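Projet Gastska – Comparaison de préhenseurs pour la manipulation de textiles
Rapport d'avancement no 2, remis au fonds Lukadside
Responsable technique : Menaka Weerasinghe, atelier de Broradthorpe
Date de remise : 20 août

1. Objet et périmètre

La période couverte va de la fin du montage mécanique à la clôture de la première campagne comparative. Le lot 2 de la convention prévoit l'évaluation de deux jeux de doigts sur un poste à deux bras, pour des tâches de suspension et de dépose de vêtements. Le lot 3 (choix du contrôleur) a démarré en parallèle et fait l'objet de la section 5. Le lot 4 n'est pas commencé.

Les deux jeux comparés sont désignés ci-dessous par A et B. Le jeu A comporte des doigts rigides à extrémité effilée. Le jeu B reprend la même cinématique avec un revêtement souple sur la face interne et une extrémité plus large. Moteurs, réducteurs et électronique de poignet sont identiques, de sorte que l'échange se limite à quatre vis par doigt et à une remise à zéro de l'ouverture.

2. État du poste

Le poste a été réceptionné en juin avec trois réserves, dont deux sont levées : le jeu axial du coude gauche et la mise à la terre du rail avant. La troisième concerne le cheminement des câbles, qui passe encore à l'extérieur des segments. Lors des grandes rotations du poignet, la boucle de câble peut accrocher un cintre. Une gaine courte est en cours d'approvisionnement ; dans l'intervalle, la rotation du poignet est bridée par logiciel.

Le plan de travail associe un portant en bois, des cintres en plastique, un bac et un assortiment de pièces textiles. Le portant n'est pas bridé sur le plateau. Ce choix est volontaire – un portant fixe masquerait les efforts parasites transmis par les bras – mais il impose un recalage entre les séries.

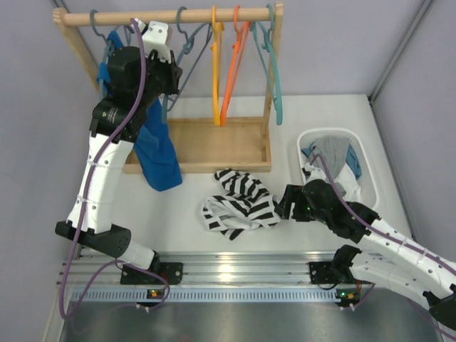
Figure 1. Poste à deux bras du projet Gastska, avec le portant, les cintres et le bac de pièces textiles.

3. Protocole

Chaque essai comprend une prise, un transfert et une dépose. Les deux bras sont commandés en téléopération par le même opérateur pour toute une série, afin de ne pas confondre l'effet des doigts et celui de l'entraînement. Une série compte 30 essais. L'ordre des jeux A et B est tiré au sort avant chaque séance.

Un essai est déclaré valide lorsque les trois phases sont enregistrées sans interruption du flux vidéo ni perte de trame sur le bus. Il est déclaré réussi lorsque la pièce tient sur le cintre ou repose entièrement dans le bac au bout du délai d'observation. Les reprises sont admises, dans la limite de deux par essai ; au-delà, l'essai est compté en échec.

La campagne a produit 1,119 essais enregistrés, toutes configurations confondues, dont 469 avec le jeu A. Les enregistrements non valides sont conservés et marqués comme tels dans la base, mais exclus de l'analyse.

4. Résultats

4.1 Prise sur tissu à plat ou froissé. Le jeu A pénètre mieux sous un pli et permet de saisir une seule épaisseur. Le jeu B a tendance à prendre deux épaisseurs lorsque la pièce est repliée sur elle-même, ce qui complique ensuite l'introduction du cintre. Sur les tissus fins, l'écart est net et se retrouve dans toutes les séries.

4.2 Tenue pendant le transfert. Le classement s'inverse. Les glissements sont plus fréquents avec le jeu A, surtout pour les pièces longues dont une partie traîne sur le plateau. Une augmentation du couple de serrage réduit le phénomène, mais provoque un échauffement du moteur de pince qui déclenche la protection thermique en fin de série.

4.3 Saisie du cintre. Les deux jeux tiennent correctement le corps du cintre. La difficulté tient à l'orientation : lorsque le cintre pivote sur la tringle et se présente par la tranche, les doigts larges du jeu B heurtent le cintre voisin. L'espacement entre cintres n'était pas contrôlé au début de la campagne. Il l'est désormais au moyen d'un gabarit, et les premières séries devront être traitées séparément.

4.4 Usure. Le revêtement du jeu B se décolle au bord d'attaque. Le remplacement est simple, mais la colle actuelle demande une nuit de séchage. Aucun dommage n'a été relevé sur le jeu A.

À ce stade, nous ne recommandons aucun des deux jeux pour les deux bras. La configuration mixte (A pour le bras qui saisit, B pour celui qui maintient) n'a été testée que sur un nombre réduit de séries et les résultats ne permettent pas encore de conclure.

5. Contrôleur

Le contrôleur Gazi a remplacé la carte d'origine sur un banc séparé. La boucle de commande y est stable à 100 Hz avec deux bras simulés. Le passage sur le poste réel est suspendu à la correction d'un défaut d'initialisation : après une coupure, l'un des bras conserve parfois l'ancienne consigne de position. Le défaut est reproductible et son origine est localisée dans la séquence de démarrage du bus.

6. Écarts et suite

Le retard sur le lot 2 est de deux semaines, imputable à la reprise des séries sans gabarit. Le budget matériel reste dans l'enveloppe, hors commande de gaines. Nous demandons l'accord du fonds pour reporter le reliquat de la ligne « déplacements » sur la ligne « consommables ».

Travaux prévus sur la prochaine période :
– campagne complète en configuration mixte ;
– essai d'un revêtement vulcanisé pour le jeu B ;
– pose des gaines et levée de la dernière réserve ;
– installation du contrôleur Gazi sur le poste, sous réserve de la correction décrite en section 5.

Les journaux d'essais et les fichiers de CAO des doigts sont déposés dans l'espace partagé du projet, dossier du lot 2.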